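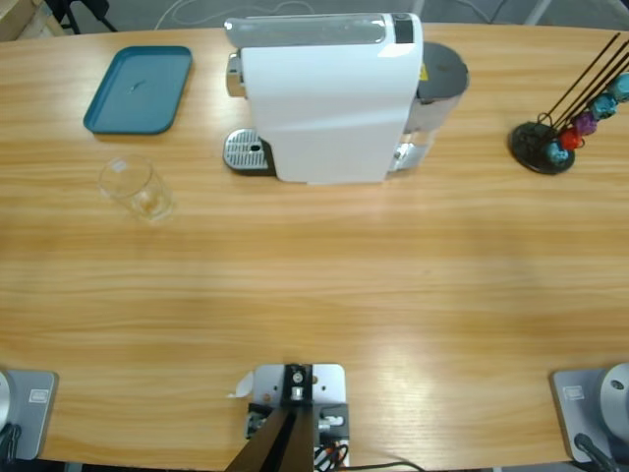

Gindholm Baseball Archive is looking for volunteer transcribers and one part-time research assistant to work on its collection of scorebooks, letters and recorded interviews from semi-pro and town-team baseball. The collection came to us in 1272 separate folders, most of them put together by former players and their families. Work is done at the reading room in Gindholm or from home. Anyone working with original scorebooks keeps food and drink away from them, and that goes for a plain empty glass on a wooden table as much as for coffee. There is a kitchen down the hall.

What the project covers

The archive holds material on teams that played outside the organized minor leagues, including mill teams, railroad teams and independent clubs that toured by bus. Much of it has never been indexed. Box scores were often kept by a relative of the manager or by a substitute who was not in the lineup that day, and the handwriting varies a great deal. Player names may be spelled three or four ways in the same season.

The first stage, led by Yasaman Abbasi, produced a list of players and the seasons they appeared. The second stage is to transcribe the scorebooks game by game, so that batting and pitching records can be worked out for players who have none in print. We also have 26 taped interviews that need written transcripts. Some of the tapes have loud background noise, and two are mostly about umpires.

Volunteer transcribers

We have room for more transcribers in this round. You should be able to read a traditional scorecard or be willing to learn. Notburga Hofstetter runs a two-hour training session for new people, in person or by video call, and gives out a sheet of the scoring symbols we see most often. Scorers did not all use the same marks. Backward K, for example, means a called third strike in most books and something else in the Cutero books – what exactly is still being argued over.

We ask for four hours a month. Scans are assigned in batches of one season for one team. Each page is transcribed by two people separately, and differences are settled by an editor. Please do not correct the scorer's arithmetic. Enter what is on the page and use the notes column.

Research assistant (part-time, paid)

The assistant will check transcribed games against newspaper reports, answer letters from families, and keep the player list up to date. The post is 12 hours a week through the end of September and may be extended if the Agarwal grant is renewed. It reports to Wekesa Makokha.

You will need:
Experience with newspaper microfilm or digitized newspapers
Good working knowledge of spreadsheets
A working knowledge of baseball before 1950
Clear, polite letter writing

Spanish is useful – part of the Gornum correspondence is in Spanish and has only been read in summary. A degree is not required.

How to apply

Volunteers can write to Rochelle Hollis at the archive with a few lines on their interest in the game and whether they prefer scorebooks or tapes. For the paid post, send a resume, a one-page letter and the names of two references. Mark the envelope or subject line with reference 2051. Applications for the paid post close 18 Mar 2023. There is no closing date for volunteers.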